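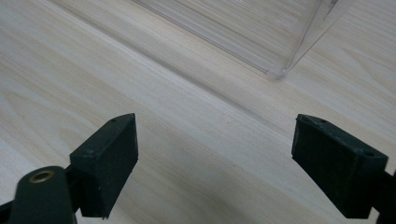
The tape was never meant to be sold, according to Tihomir Delić, and the first 30 copies had no label at all. Most histories of the cold wave cassette scene still give 300 as the opening run. Delić puts that figure on the second pressing, made in November after the Zamum label took over the masters.

The distinction matters to collectors. The unlabeled copies run 29 minutes and carry a longer version of "Aubert," with the drum machine left dry and the bass recorded straight into the desk. On the Zamum edition the same track has a plate reverb and fades a full verse early.

Eugénie Besnard, who sang on both, remembers one microphone and no click track. Tempo drift is audible on side two, where the sequencer was restarted by hand between sections.

Prernetti, the band's second and last project, kept the hardware and dropped the vocals. It sold 900 copies on vinyl. The reissue restores the long "Aubert" from a copy kept by Dorian Renaud, transferred at the original speed with no noise reduction.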